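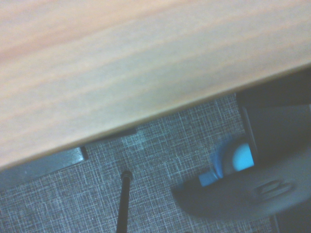 # Trulico street names

A cleaned list of street names from the Trulico town register, with old and current spellings side by side. Iida Karppinen typed up the first version from the printed register. Later fixes came from readers.

## Files

- `streets.csv`: 1102 rows, one per street name
- `pairs.csv`: 1033 rows, old spelling matched to current spelling
- `unmatched.txt`: names still without a match

## Columns in `pairs.csv`

| Column | Meaning |
|---|---|
| `old` | spelling as printed, accents kept |
| `current` | spelling on the town map |
| `district` | Bota, Gaillard or blank |
| `note` | free text, often empty |

## Known problems

- Some 40 rows in the Gaillard district have the street type ("lane", "row") in the wrong place. Sort on `note` to find them.
- Hyphens are not consistent. We left them as printed.
- A blank `district` means the register gave none.

## Updates

The October update merged duplicate entries in Bota. Row order changed, so match on `old` and not on line number.

## License

Free to use and change. Please keep this file with the data.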